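Soko Loose Parts Club: your questions

Home | Sessions | Borrow a box | Questions | Contact

Questions come in by email, on the back of session slips and quite often shouted across the car park. These are the ones we get most. Have a read, and if yours is missing please send it in – we love getting them!

What are loose parts?

Anything a child can pick up, move, stack, fill, line up, tip out and use again as something else. Corks, pegs, pebbles, curtain rings, lids, fabric, bits of wood, pine cones, tubes. There's no set way to play with any of it and no picture on the packet to copy. A peg can be a fish at ten o'clock and a person by quarter past, and the child doing the deciding is having a wonderful time.

Is it just junk modelling?

They're cousins. With junk modelling you usually glue or tape things together and take something home. In loose parts play nothing gets stuck down, so it all goes back in the tub and comes out again as something different next time. We do have a junk modelling afternoon in July, with a frankly alarming amount of tape, and you're very welcome at that too.

What ages is it for?

Our sessions are for babies who can sit up by themselves, right through to the end of primary school. We run two at once in the Zumcombe hall: the little ones on the mats near the kitchen, everyone else down the far end with the small pieces. If you've got one of each, the low fence between the two areas is easy to step over (for you, that is).

Do we need to buy anything to start at home?

No! Please don't, at least for the first month. Go round the kitchen with a shoebox and fill it with whatever isn't sharp, breakable or needed for tea. Wooden spoons, a sieve, jar lids, a whisk, some clean yoghurt pots. If you do want to spend money later, plain wooden blocks are the one thing we'd always say yes to, and secondhand is fine. Ones with chipped paint are best left in the shop.

How many pieces should we put out?

Fewer than you think for under-twos, and more than you think for everybody else. A one-year-old with a box and a block has plenty to be going on with. A seven-year-old building a harbour will run out of corks, and running out halfway is miserable. Our big cork tub holds 700 and we've seen it emptied before the juice came round.
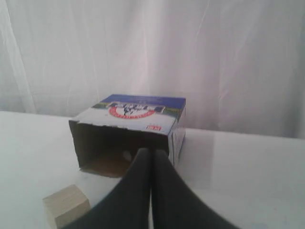
Nassoro Urio wrote to us after reading an older version of that answer, to say that at his house it was the other way about: the toddler wanted everything on the floor at once, and the big one spent a whole afternoon with a single plank. Fair enough. Start with our suggestion, watch what they do, and then ignore us if they've got other ideas.

My child just tips everything out and walks off. Are we doing it wrong?

Not at all. Tipping is play! Lots of children need to find out what's in there, how loud it is and how far it rolls before they'll do anything you'd recognise as making something. Some do it for weeks. If the noise is getting to you, put a blanket down first. If the tidying up is getting to you, put fewer things in the tub and offer a second empty tub next to it, as a tipper will very often turn into a filler.

Should I join in or leave them to it?

Sit nearby and do a bit of your own. Build something small and say nothing about it. Children are nosy and will come and look, and then they'll either knock it down or borrow the idea. What we'd gently steer you away from is the running quiz: what colour is that one, how many have you got, what's it meant to be? It's hard to concentrate with somebody asking you questions, whatever your age.

What about choking?

This is the one part of the page we're strict about. With any child who still puts things in their mouth, nothing goes out that could fit inside a toilet roll tube. Try each piece in the tube before the session, including the bits you're sure about. No button batteries, no magnets, no water beads, no marbles, no long strings. And stay with them the whole time, even with the big pieces. Wood should be smooth, so run your thumb over every side and sand anything that catches.

Older children can have the fiddly stuff on a table, out of reach of small brothers and sisters. Do a floor check on your hands and knees afterwards. You'll find a bead. There's always a bead.

How do the lending boxes work?

We've got 24 boxes, each with a number on the lid and a list of contents inside. You borrow one for a fortnight, and you can renew it once if there's no queue. Collect from the Zumcombe hall during any session, or from the shelf at Chege's bakery when they're open (ask at the counter, and do have a cheese scone while you're there). Bring it back to either place.

Boxes with a green sticker are suitable for under-threes. The others aren't, so please don't take one home for the baby however nice the contents look.

What's in them?

Every box is different, which makes choosing one a proper treat. Box 3 is all ramps and things that roll. Box 9 is fabric and big rings. Box 16 is mainly wood, with one or two odd things mixed in for contrast, and it's been out almost without a break since we put it together. Mutua Shemweta packs them, and he has a real gift for adding the one piece that changes the whole game.

We try to give each box at least one thing that holds other things, one thing that stacks and one thing that won't stay put. You can build a perfectly good set at home on the same lines. A small carton laid on its side is a garage, a cave, a shop, a goal or a bed for a mouse, and if it gets squashed you just use another one.
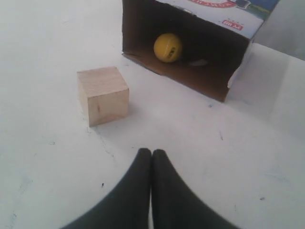

Wooden cube, cardboard box, yellow ball.

We've lost a piece. Do we have to pay?

No. Tell us what's gone so we can change the list, and if you happen to have something similar at home pop it in. Swaps have given us some of our favourite pieces, including a brass doorknob that children fight over (politely, mostly). The only thing we ask for is the lid with the number on, so please look after that.

Can we wash the pieces?

Yes, with a damp cloth and a drop of washing-up liquid. Dry wood straight away with a tea towel and don't leave it soaking or it'll swell and split. Fabric can go in the machine at 30. Cardboard can't be washed, obviously, so if it's grubby put it in the recycling and leave us a note. If there's been a tummy bug in the house, hang on to the box until everyone's better and let us know when you bring it back. We'll give it a good clean and a rest before it goes out again.

Can I donate things?

Please do! We're always short of large corks, smooth driftwood, curtain rings, napkin rings, wooden bowls, egg cups and clean tins with safe edges. We've got more than enough lolly sticks to see us out. We can't take soft toys, electrical bits or anything with flaking paint.

The Itosen sewing room lets us have its empty cotton reels, and they're brilliant: they stack, roll, thread and make very good chimney pots. If you work somewhere that throws out interesting shapes, have a look in the bin before you go home and tell us what's there.

Is it any good for older children? Mine is ten and says it's for babies.

Give him the hard version. Ask for a bridge that crosses the gap between two chairs with no tape, or a marble run that takes as long as possible to finish. The slowest run at our hall used 101 pieces and had a bit in the middle where a tin tipped over very gradually under the weight of pasta. Three ten-year-olds made it. They refused to come away for cake.

Stop-motion films go down well with this age too. A phone propped against a mug will do, plus a handful of blocks moved a tiny bit at a time.

My daughter uses a wheelchair. Will she be able to get at everything?

Yes. The far-end tables can be raised or lowered, and we can move the benches out to make more turning space. Let us know which session you're coming to and we'll have one set up for her before you arrive. There are also trays with a raised edge, handy for anybody whose pieces tend to end up on the floor.

It's a noisy hall. Is there a quieter time?

The first session of the morning, from half past nine, is kept small. We leave the tins and metal lids in the cupboard and put felt on the tables. You don't need a reason to come to that one – plenty of grown-ups prefer it as well.

Do we have to book?

Only for the quiet session and for junk modelling. For everything else just turn up. Wear clothes you can kneel in.

Can I run something like this at our own school or nursery?

We'd be thrilled. We can lend up to 2 extra boxes for a half term, and send you the contents lists so you can make your own. Write to us through the contact page and tell us the ages, the size of the room and whether you've got anywhere to store a tub of corks. Storage is usually the tricky bit. Under the stage works well if you have a stage.

Are pine cones allowed in the baby area?

Big closed ones, yes. The open ones shed.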